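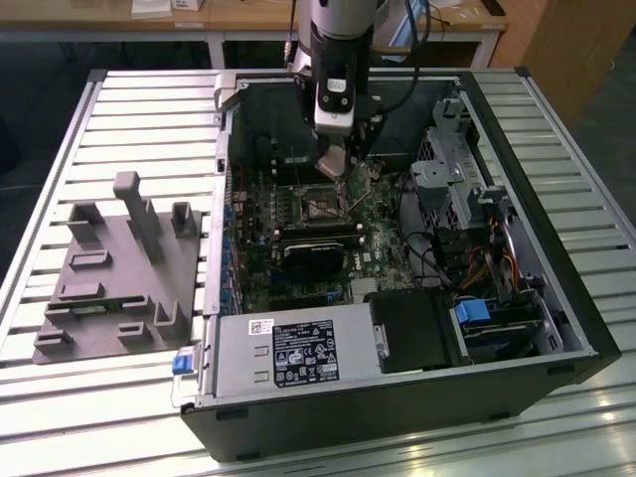

Prunditz is canvassing software for people who can't afford canvassing software. It keeps your copy of the electoral register, prints or sends out the walk sheets, and remembers who told you they were voting for you so that you can go and bother them again on polling day. I used it for the whole of a council by-election in Cladgate ward this July, as agent for an independent, and I have feelings. It comes in two halves. The half on your phone is an app like any other. The half that holds the register is a program you install at home, and it wants a desktop computer, the sort with a tower, a motherboard and DELL printed somewhere on the inside in white. Laptops are tolerated. The manual says they are "supported in most circumstances", and I spent an evening finding out which circumstances they had in mind.

Some background for anyone who has never done this. When you stand for a council seat you may ask for the register, and it arrives as a spreadsheet with the charm of a gas bill. The big parties feed it into systems that have been going for years and that know, or think they know, how everybody's mother voted. Independents print it out, go over it with a highlighter and lose page four. I have lost page four at every election I've worked on. Prunditz costs £13 a month, with no minimum term, and the promise on the front page is that you will never highlight anything again.

Getting the register in

The import is the best thing about it. You give it the council's file, it shows you the first few rows, and it asks which column is which. It guessed nearly all of them. It did believe for a while that the elector number was a phone number, and offered to let me text everyone, but one click put that right. It then sorts each street into odds and evens, which anyone who has crossed Cladgate Hill Road twice per house will want to weep over.

It's less good on flats. Cladgate has a lot of big houses cut up by people with a poor grasp of the alphabet, so that Flat C is on the ground floor and the garden flat is on the roof. Prunditz puts them in order by whatever the first character is. The result for one terrace was a walk sheet that had you going up and down the same stairs until your knees gave notice. You can drag the addresses into an order of your own, and it will keep it, but the dragging has to be done on the desktop half and it can't be undone. I dragged a whole mansion block into the middle of a cul-de-sac and had to import the lot again.

On the doorstep

The phone app shows you a street, then a door, then the people behind it. Tap a name and you get a row of buttons: for, against, leaning, won't say, out, moved, dog. I'd like to shake the hand of whoever added dog. There's a box for notes, and it's a decent size, so you can get down "bins, wants to know about bins, was told about bins in spring" before the door has fully closed.

The buttons are big enough for a cold thumb. That's worth something even in July, given the July we had. What the app doesn't cope with is the sort of voter who starts as a "won't say", moves through "against" while you're on the path, and becomes "leaning" when it comes out that you went to the same school as her brother. It keeps the first answer and asks you to confirm each change in a grey box with the Cancel button where you'd expect the OK. I cancelled a good many changes of heart that way.
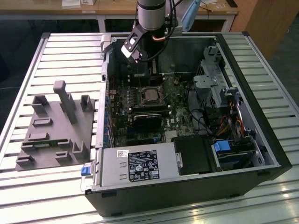
Then there's signal. Cladgate has a dip in the middle, by the old tannery, where phones go quiet. Prunditz says the app works offline, and so it does, in the sense that it lets you carry on tapping. The answers are meant to sit on the phone until it finds a network and then go home to the desktop in one go. Mine went. A friend's didn't, and the evening's work, a long wet one, stayed on her phone for three days while the desktop insisted that the whole of Tannery Lane had never been called on. So we called on it again. Tannery Lane was nice about it, by its own standards.

The fix is to leave the app open on the screen until a tick appears. This is in the manual, towards the back, under "Good habits".

The desktop half has to be switched on for any of this to happen, by the way. There's no cloud, or if there is, it's in your box room. Prunditz makes a virtue of it: the register never leaves your own machine, so there's no mystery about where people's names and addresses have got to. I do like that. I was asked at a hustings where we kept our data and could say "under the stairs", and it went down better than anything in the manifesto. But it means that someone has to be home to turn the thing back on when it decides to restart itself at teatime, the very hour at which everyone is out knocking.

Compared with the others

I've used two rivals. Wernico is the one you'll be shown if you know anybody with money. It's very handsome. It has maps that go from blue to orange as your support grows, and it'll draw you the best route round an estate, including through the bit with the locked gate. It also wants a yearly contract, paid up front, for an election that takes about six weeks from start to sulk. For a party with a dozen seats to fight I can see the sense in it. For one person and her cousins in a by-election, it's like hiring a coach to go to the shop.

Antoniuk is free, and you can tell. It's really a very clever spreadsheet, made by someone who plainly loves elections and doesn't care for the people in them. Every voter is a code. I never did learn all the codes, and I suspect I recorded a large number of Cladgate's residents as deceased who were merely undecided. If you have the right sort of mind, though, it does everything Prunditz does and never goes to sleep at teatime. A neighbouring ward swears by it. They also swear by leafleting at dawn.

Polling day

This is what you've been paying for. On the day, your tellers sit outside the polling stations taking numbers, the numbers come back to you, and you cross off your supporters as they vote so that you can chase those who haven't. It's called knocking up, and the joke has been made. 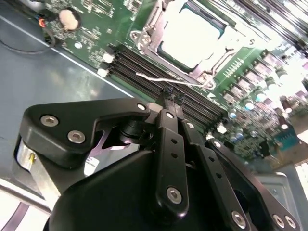 Prunditz has a screen for it. You type in the elector numbers, it takes them off the list, and the phones get a fresh list of doors. From seven in the morning until mid-afternoon it was a joy. I had tea. I had a second tea, and a biscuit on a plate, which I've never managed on a polling day before. We had over 300 firm promises in the system by then, which for us was riches, and I could see them going down street by street.

At half past four it slowed. Each number took long enough to go in that I could read it back to myself, doubt it and get up to check the front door. I'm told by the help desk that this is what happens when several phones ask for new lists while someone is typing. I'd have thought several phones asking for new lists while someone is typing was a fair description of polling day. By six I was ringing people and reading them addresses, as our grandparents did, and writing the crossings-off on the back of a nomination form.

It came right at eight, with a cheerful message to say that all devices were up to date. Two of our lot had by then been to the same bungalow, one after the other. He'd voted at breakfast and was starting to regret it.

The help desk

Email only, office hours, and polling stations close at ten at night, so you'll have spotted the difficulty. The replies are quick and friendly when they come. I wrote on the day itself and had an answer the next morning wishing us luck.

After it's over

You have to deal with the data properly once the count is done, and I was braced for a fight. There's a button called Close Campaign that asks what you want to keep, tells you in plain words what you probably shouldn't, and wipes the rest from the desktop and every phone. It wiped the phones that had a signal straight away and the others when they surfaced. I was given a page to print and file saying what had been done. If the polling day screen had been written by whoever wrote that button, I'd be giving it full marks and possibly my vote.

Marks

Three out of five. It would be four if it sorted flats like a person who'd been to one, and if the tick on the phone were a bit larger and a bit more frightening. For a small campaign with patient people and somebody at home in the late afternoon, I'd still take it over the highlighter.

We lost, since you ask. I don't hold the software responsible. I do have page four.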